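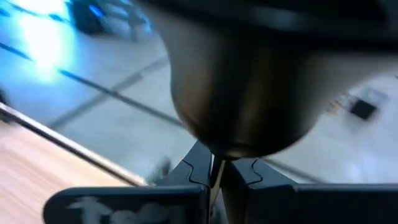

Section 4. Hanging and leveling the pendant shade

The Hagedorn shade ships separately from the Clorby ceiling kit and is fitted last, after the cord has been cut to length and the canopy is screwed to the ceiling. Choose a clear stretch of floor to work on. Large square tiles with dark grout lines, like the light grey ones shown at the start of this section, are useful for this job: pick the point where two grout lines cross and use it as your center mark. On carpet or plain flooring, put down a cross of masking tape.

CAUTION: Turn off power at the breaker before you start. The wall switch is not enough.

1. Take the shade out of its inner sleeve and set it on a folded blanket. Do not set it on bare tile. The finish scratches easily and Hateck does not supply touch-up paint.

2. Check that the carton contains the shade, the retaining ring, the felt washer and the hex key. The part number on the carton should end in 2,977. If it does not, you have the shade for the older Ceron canopy and the ring will not thread.

3. Hang the plumb line from the canopy hook. The tip should come to rest over your center mark. If it is off, move the mark, not the canopy.

4. Slide the felt washer over the socket with the smooth side down.

5. Lift the shade with both hands under the widest part. Keep your fingers away from the rim.

6. Thread the retaining ring by hand until it stops. Back it off a quarter turn, then tighten again. Do not use pliers.

7. Measure from the lowest point of the shade to the floor. Over a table, leave at least 50 inches. In a hallway or any other place where people walk, shorten the cord until everyone in the house clears it.

8. Step back and look at the shade from two sides. If it tilts, loosen the ring, turn the shade slightly and retighten.

NOTE: A new cord may twist for a day or two. Let it settle before you adjust the level a second time.

NOTE: Maximum bulb length is 43/4 inches, measured with the base.

Restore power and test the light. Wipe off finger marks with a dry cotton cloth. Glass cleaner will dull the finish.

Rev. 2/13/25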